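Monday, club night

Started at 1315 with the cloth task. Reto Widmer took the left hand unit, I took the right. The goal for the Utholm round is a folded garment in under 40 seconds, demonstrated by hand first and then handed to the policy. We used the blue piece again. It is shiny and it slides.

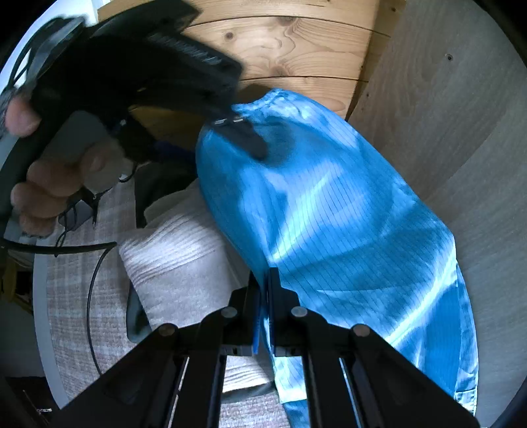 Kumiko Nishimura wants the grasp point moved closer to the hem. I tried it both ways. Near the hem the fold holds better, but the second hand has less room to come in. Logged 10 demos and threw out 2 for tracking loss. Boyang is rewriting the sync script, so timestamps are still in the old format.

Linkage play on the right unit feels worse than in August. Need to check the pivot screws before the next session and ask Sakda for the small driver.
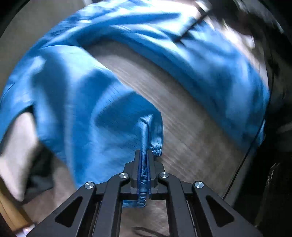 Right unit holding a narrow fold of the blue cloth.

Next: same task, slower lift, both hands starting from rest.

3 comments | 2 shares

Back to top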